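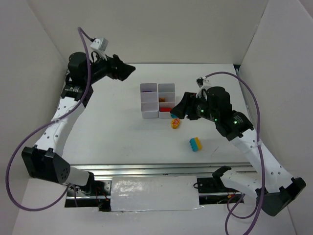

Could the blocks not simply go back into one large box, a member asked us in writing in our first February. The question was a fair one, and our reply has guided the work of Howlader ever since: a block that has its own place is found again, and a set that is found again can be lent again.

About Howlader

Howlader is a lending library for building blocks, located in Savdale. We serve families, preschools and after-school programs. Our collection holds more than 900 sets, which members may borrow for 16 days at a time. Sets may be renewed twice unless another member has asked for them.

How We Keep the Collection

Returned sets are checked against their list and sorted before they are placed back on loan. We favor open-fronted organizers with shallow compartments, so that a color can be seen without opening a lid or a drawer.

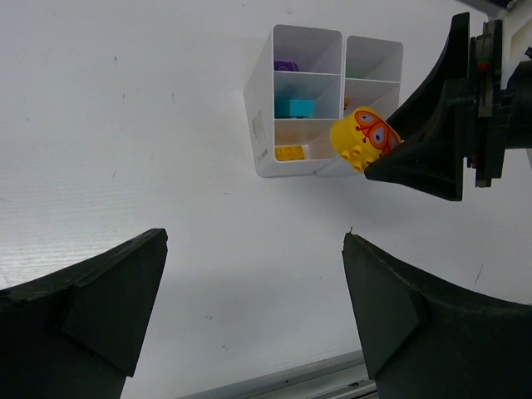

Reading time: 2 minutes

Purple, teal and yellow blocks each have a compartment to themselves in the white organizer. Studded bricks and flat blocks may share a unit but are not stacked on one another. Larger sets are divided among several units and kept together on one shelf.

Members are asked to return blocks clean and unassembled. A missing piece should be noted on the return slip. We maintain a reserve of spare blocks under the name Plimora, and most gaps can be filled from it without charge to the member.
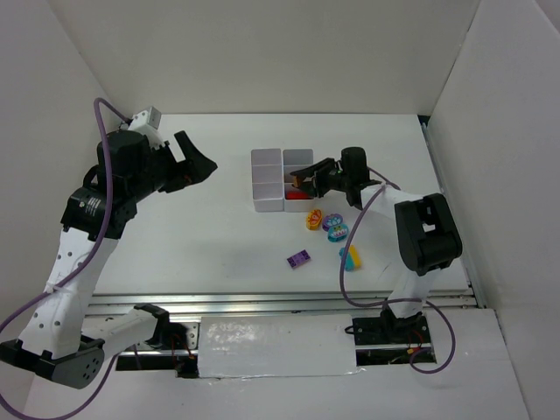 Membership and Visits

Membership is open to any household or school in Savdale and the neighboring towns. School membership covers up to 200 children and includes the use of our sorting guide, Pluleron, which may be copied for classroom use. Group visits are arranged by appointment through the front desk.

Page last revised August 2019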